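Handgelenkkamera nach Plattenwechsel neu einrichten – Fuge stört die Erkennung

Forum > Zellen und Greifer > Einrichten und Wartung

Ayantu Gebru
Hallo zusammen, ich betreue bei uns eine kleine Zelle, die Jeans aufnimmt und zusammenlegt (Steuerung von Wena, Kamera am Handgelenk). Im Juni haben wir die Tischplatte getauscht, und seitdem spinnt mir die Segmentierung. Die neue Platte besteht aus zwei Teilen, und genau an der Fuge zwischen den beiden hält die Software den Strich gern mal für eine Stoffkante. Dann fährt der Greifer brav auf die Fuge und macht ins Leere zu. Besonders schlimm ist es, wenn der Stoff parallel dazu liegt, so wie in dieser Aufnahme:

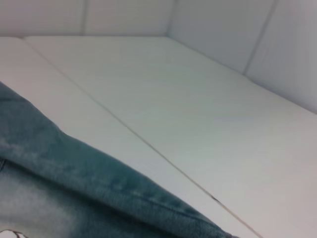
Was ich schon probiert habe
Belichtung fest eingestellt, Weißabgleich fest, Linse geputzt, Hand-Auge-Kalibrierung neu gemacht (Restfehler 2 Pixel, damit kann ich leben). Den Schwellwert habe ich von 102 aus in beide Richtungen verschoben, bringt nix. Entweder findet er die Fuge weiterhin, oder er verliert die ausgewaschenen Stellen vom Denim. Muss ich jetzt wirklich eine durchgehende Platte bestellen? Bei Cladier dauert das ewig, und mein Chef guckt schon komisch.

Grerkley
Bestell die Platte. Fugen machen immer Ärger, hatten wir auch.

Mac Suibhne
Ach, die Platte würde ich erst mal drin lassen! Mit einem reinen Helligkeitsschwellwert kommst du da nicht weit, die Fuge ist ja dunkler als das Weiß drumherum, und verwaschener Denim ist stellenweise fast so hell wie der Tisch. Nimm die Sättigung dazu (HSV statt Graustufen). Die Fuge geht eher ins Beige, der Stoff ist blau, das trennt sich meistens schön. Danach noch alles wegwerfen, was lang und ganz schmal ist, und der Strich ist raus.

Und schau dir mal den kleinen dunklen Fleck auf der Fuge an, rechts unten in deinem Bild. Könnte Dreck sein, könnte eine Macke sein, ich würde jedenfalls mit einem Lappen drübergehen, bevor du weiter an Parametern drehst. Wenn er bleibt, Mindestfläche hochsetzen.

Zum Testen nehme ich immer eine flache Ansicht, in der die Fuge quer durchs ganze Bild läuft und der Stoff nur in einer Ecke liegt. Wenn die Maske dort sauber ist, passt es bei mir in der Regel auch in den anderen Posen. Ungefähr so eine wie die, die du mir am Freitag per PN geschickt hattest: 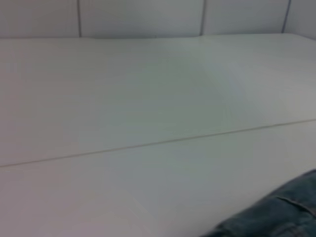

Flache Ansicht mit Fuge, Denim unten rechts

Achte dabei auch auf den weichen dunkleren Bereich hinten auf der Platte. Für mich sieht das nach Schatten oder ungleichmäßigem Licht aus. Über die Sättigung sollte er dir keinen Ärger machen, über die Helligkeit schon eher.

Ayantu Gebru
Super, danke dir! HSV hab ich vorhin schnell eingebaut, die Fuge ist in der Maske weg. Den Lappen probiere ich nach der Mittagspause, und die schmalen Konturen filtere ich dann auch noch raus. Die Bestellung bei Cladier liegt erst mal auf Eis :)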